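1/ Okay, it's Monday, the coffee is made, and I'm finally going to do the thread I promised you all in May, on how I sort the drawer of small stuff. You know the drawer. Everyone's got one, ours just happened to have spread to three drawers, a windowsill and the top of the dryer.

2/ A little background for the newer folks (hi, and welcome!). We moved into the Destley place last fall, and I packed the way a tired person packs, meaning whatever was within reach went into whatever box was open. I have been paying for it ever since.

3/ My one rule this time was no new organizers until the sorting was done. I have bought so many cute little dividers over the years, and then the things I own turn out to be half an inch too long for every single one of them. So, no shopping. Big plain bins first, shopping later, if at all.

4/ Two gray bins, one table. Get the kind with a flat bottom and straight sides if you can, because little things roll to the middle of a rounded tub and you end up fishing. Mine are scuffed to pieces and I love them.

5/ Front bin is for things I can see a use for this week. Back bin is for everything I need to think about. You're allowed to think, just not while you're sorting! That was a big one for me. I used to stand there holding a birthday candle for five minutes remembering the birthday.

6/ And please don't fill the bin. I did that the first time and it was just the drawer again with taller walls. A handful of things, spread out so nothing's on top of anything else, deal with those, then the next handful. It feels slow for the first ten minutes and then it really does get going.

7/ One of the early rounds, so you can see how mixed a handful gets. Scrubbing sponge with the green top, blue star, a clear bottle with a white label, the pink thing with the white middle, and something slim still in its packaging. I don't think any two of those belong in the same room of the house.
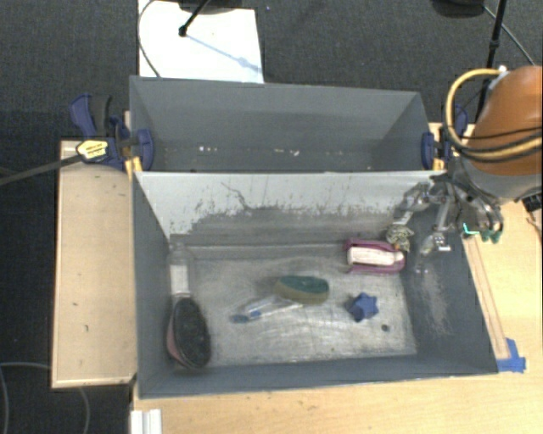 8/ Sponges first, since I get asked. They go under the kitchen sink in an old loaf pan, standing on their long edges like files. I had them in four different places and kept buying more, and I'm embarrassed to say how long we'll be using them up. If you run a household you probably have a sponge situation too. Go look, I'll wait.

9/ Bottles. Anything with a label I can read gets to stay and goes to the bathroom shelf or the cleaning shelf, label facing out. Anything I can't read goes in the think bin, and at the end of the day I take that bunch to the back porch and check each one properly in daylight. Please don't sniff mystery bottles, my aunt did that once and we still talk about it.

10/ Things still in the package. I used to rip everything open so it would fit better, and I've stopped. Left sealed, it can go to a neighbor or the swap shelf at the Awad Street laundromat, and somebody's happy to have it. I keep a shoebox by the front door for those and empty it whenever I walk that way.

11/ Little colorful odds and ends, stars and shapes and so on, are the hardest for me because they're cheerful and they weigh nothing. What works is one jar. One! When the lid won't close, something has to leave before anything else comes in. The jar lives on the bookcase where I can see it, and visiting kids head straight for it, so it earns its spot.

12/ Somebody asked last week if I write everything down. I did, this once, and I don't know that I'd do it again. The final tally was 1,504 things out of those three drawers and the windowsill and the dryer. I'd guessed maybe a couple hundred, so that tells you how good I am at guessing.

13/ Of those, 189 went in the shoebox for other people. Rubber bands and twist ties made up an alarming share of the rest. I have a whole new respect for how many twist ties come into a house.

14/ Labels, for those who like them: I use plain masking tape and a marker. I had a roll of the fancy Flarska ones and they were lovely, but I kept saving them for something nicer and then labeling nothing. Tape I'll use without a second thought.

15/ Next up is the hall closet, and I am a bit scared of it. There's a box in there marked Ditano that I haven't opened since the move, and I couldn't tell you if that's the old tile samples or the holiday lights. Place your bets below and I'll open it this weekend.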